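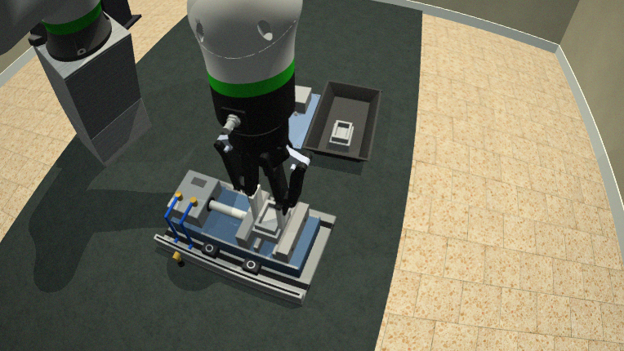
## Gripper week in the sim: linkage fingers on the vise

The big arm is reaching down over the clamping fixture with the black linkage gripper, the one we have all been rooting for. I love how the fingers reach down around the part! The light gray part has a raised rim with a recessed middle, so there is a nice edge to go for, and a similar part is lying in the bin behind.

### What we were after

We set up this cell in Salameh to compare two grippers before anyone at Dirkarberg orders hardware. Same arm, same vise, same part. Each gripper got 509 tries at the unload, and Jeptoo Mwakalinga changed the starting angle a little every time (her script is a thing of beauty, ask her for it).

The linkage gripper finished 455 of them cleanly. Of the 54 that went wrong, most were a finger touching the long gray jaw on the way in. Brian Mollel thinks a slimmer fingertip would fix a lot of that, and he has already drawn one!

The plain parallel gripper from Javeslow was quicker to set up but needed more room beside the part. Faith Ogola still prefers it for bin work, and her runs make a pretty good case.

### Next up

Blažena Machala wants to try the Dilum controller with softer contact settings, same fingers. We'll run that in May and add more pictures to this page.

Posted 12 April 2024 by Beatrice Masanja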